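Movie Night Questions, Answered

What kind of movies do you show?
Mostly old comedies, the kind where you know the lines before the actors say them. I pick most of them, so blame me. We do slip in a weepy family drama now and then – usually in December.

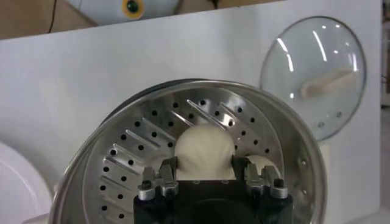
Brusska Comedy Film Club

Do I have to be a member?
Nope! Your first two screenings are free, and after that it's $5 at the door. Members pay $128 for the whole year and get to vote on the lineup.

When should I show up?
Doors open at 7 and the movie starts half an hour later. The good seats on the left go fast, so come early if you're tall and feel guilty about it.
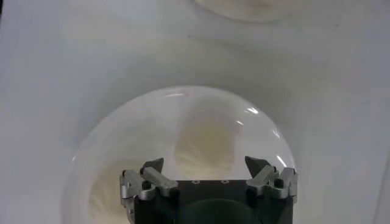 Parking is free behind the Dornberg building, but the gate code changes every month. It's in the newsletter (yes, the one you keep deleting).

Are there subtitles?
Always, in English. I love a fast-talking sidekick as much as anyone, and I still miss half the jokes without them.
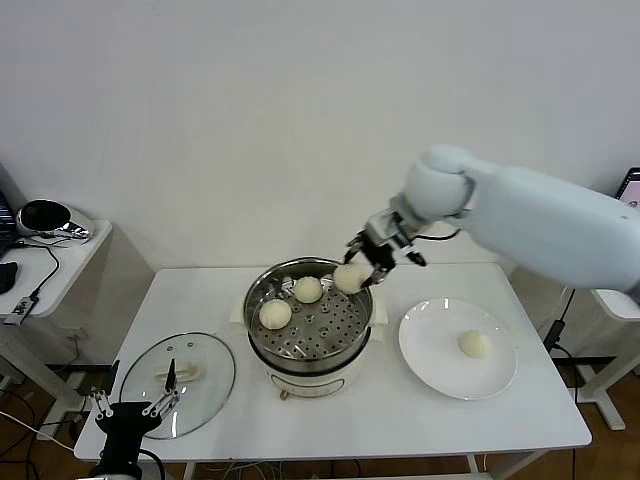 Steamed buns and the steamer pot

Can I suggest a movie?
Please do! Drop a note in the box or email Charalambos Economou, who keeps our wish list. Sequels are fine, but we'll want to show the first one too.
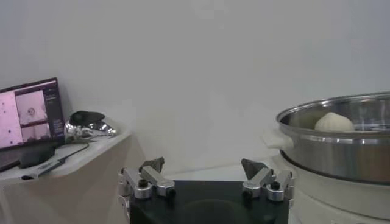
He also handles lost and found, so ask him about that scarf while you're at it.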